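Desk box

A desk box is a small wooden box with one drawer, made to stand on a table, a shelf or the top of a larger piece of furniture. It is used for keeping small things that are needed often, such as keys, stamps, sewing needles, playing cards, letters or jewelry. The desk box differs from a chest of drawers by its size, and from a casket by the way it opens: the top of a desk box is usually fixed, and the contents are reached from one side only.

In some regions the same object is called a table drawer, a pull box or a trinket box. The last name is also used for boxes with a hinged lid, so it is not exact.

Construction

The box has two main parts, the outer case (also called the carcass) and the drawer. The case is made from a top, a bottom, two long sides and a closed end. The open end receives the drawer. In simple boxes the boards are joined with glue and small nails, and in better ones with finger joints or dovetails. The boards of the case are normally thicker than the boards of the drawer, because the case must carry the weight of whatever is put on top of it.

The drawer is a shallow tray with four walls and a thin bottom. It does not run on metal rails, as the drawers of kitchen furniture do, but slides directly on the bottom board of the case. For this reason the fit is important. If the drawer is too tight, it will stop moving in a humid season, when the wood swells. If it is too free, it will turn a little to the side when it is pulled and become stuck in a corner. Makers commonly leave a gap of 2 millimeters in the width, and a smaller one in the height.

Many boxes have no stop at the end of the drawer's way, and the drawer can be taken out completely. This is practical for cleaning, but a drawer pulled with too much force can fall and lose its contents. A small strip of wood glued under the top, behind the front of the drawer, prevents this.

Materials and finish

It is usual to make the desk box from two kinds of wood, or from one wood treated in two ways. The case and the front of the drawer are the parts which are seen, and they are stained and varnished. The inner walls of the drawer are seen only when it is open and are often left without any finish. Pine is a frequent choice for these parts. It is light, cheap and easy to plane. When the drawer is opened, the pale color of the inner wood makes a strong contrast with the dark case, and some buyers look for this effect.

Leaving the inside unfinished also has a practical reason. Varnish on sliding surfaces can become sticky in warm weather, and its smell stays for a long time in a closed space. Paper, cloth and tea take this smell easily.

Brown and red-brown stains are the most common for the case. A glossy varnish shows the grain well and is easy to wipe, but it also shows scratches, finger marks and dust more than a matte one. Wax gives a softer shine and can be renewed at home.

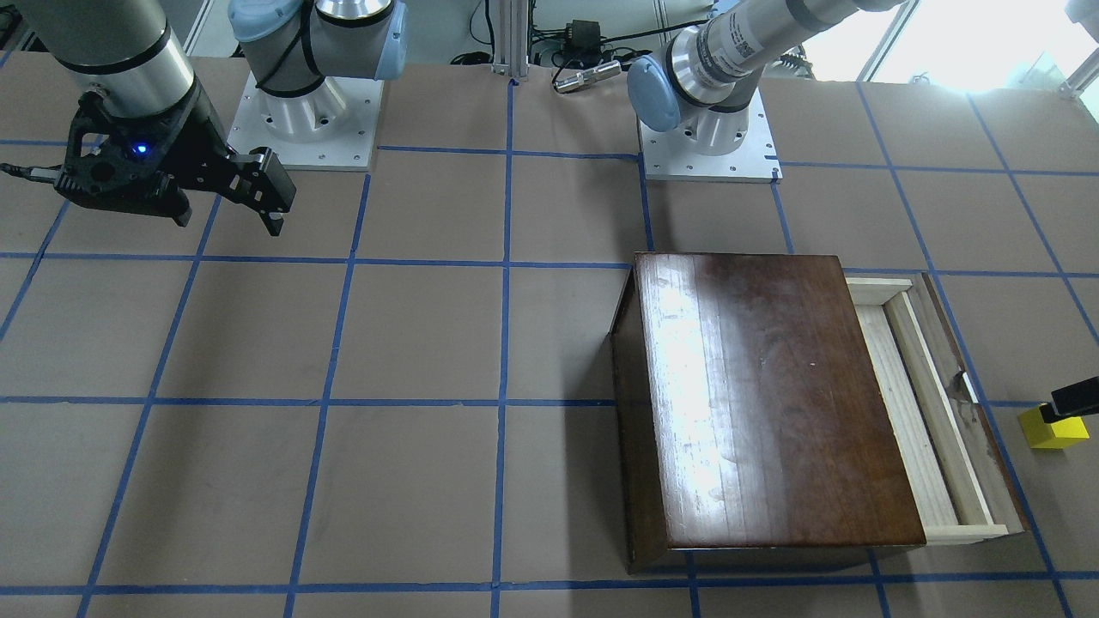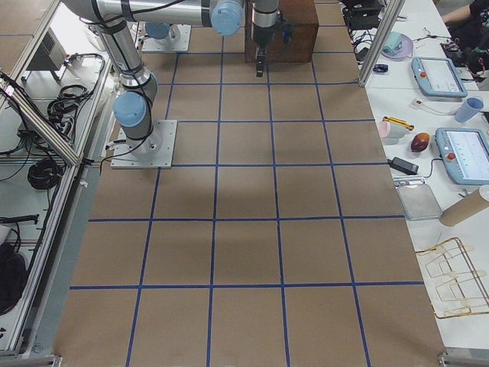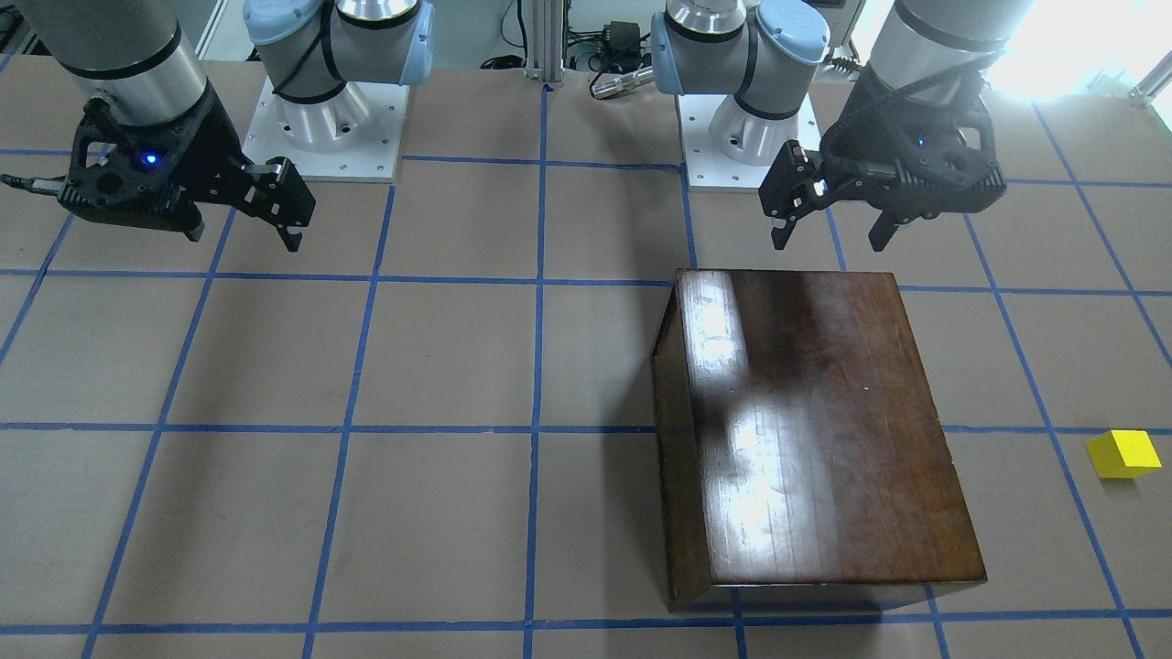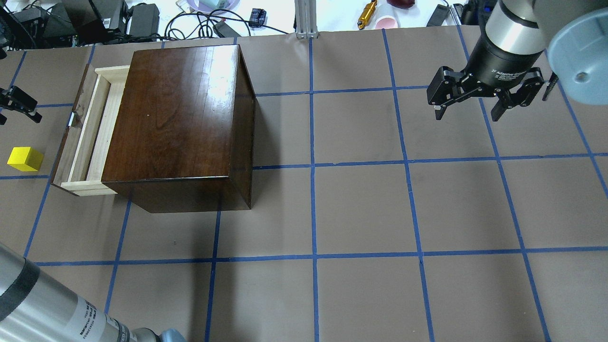 Dark wooden box on a surface divided by blue tape. In the last picture the drawer is partly open.

Handles

The front of the drawer may have a knob, a ring, a small bar handle or only a hole for the finger. Metal handles are fixed with a screw from the inside or with two pins that are bent over behind the board. A handle placed above the middle of the front tends to tip the drawer forward when it is pulled, so the middle, or a point slightly under it, is preferred. Boxes made for travel often have a flat handle, or none, so that nothing catches on the cloth in which the box is wrapped.

Regional types

The Kanden box is long and low. Its length is 194 millimeters in the older pattern and 198 in the later one, and drawers of the two patterns cannot be exchanged, although they look the same. This is a known difficulty for collectors, who sometimes buy a case and a drawer separately. The Kanden box has a dark case on all outer faces, including the bottom.

The Nular box is almost square and has a drawer which can be pulled from either end. Both ends have a stained front, and neither of them is marked as the main one. It was used in shops, where it stood on the counter between the seller and the customer.

The workshop Harawira produced a heavier box with a divided drawer in series of 500 pieces. The dividers are loose and stand in grooves, and they are the part most often missing today. A box with all its dividers has a higher price than one with a better surface.

Use in the home

A desk box is normally placed so that the drawer opens toward the user or toward the right hand. There must be free space before the drawer at least as long as the drawer itself. On a crowded desk this rule is often forgotten, and the box is then turned sideways, or it serves only as a stand for a lamp.

Small items should be laid flat. Objects which stand higher than the walls of the drawer will touch the top of the case and can block the drawer from inside. When this happens, it should not be pulled by force. It is better to turn the whole box upside down, shake it lightly, and open the drawer in this position.

Care

The outside is cleaned with a soft dry cloth. A slightly damp cloth can be used on varnish, but not on the unfinished wood of the drawer, where water leaves gray spots. Ink on bare pine goes deep into the wood and can be removed only by sanding.

A drawer that moves with difficulty can be improved by rubbing candle wax or dry soap on the lower edges of its walls. Oil is not suitable, as it is taken up by the wood and collects dust. If wax does not help, the shiny places on the walls show where the wood is rubbing, and these places can be sanded a little at a time. The Stindex method, in which chalk is put on the walls and the drawer is closed and opened once, finds the same places on boxes where the wood has no shine yet.

See also

Casket (furniture)
Chest of drawers
Pencil box
Wood stain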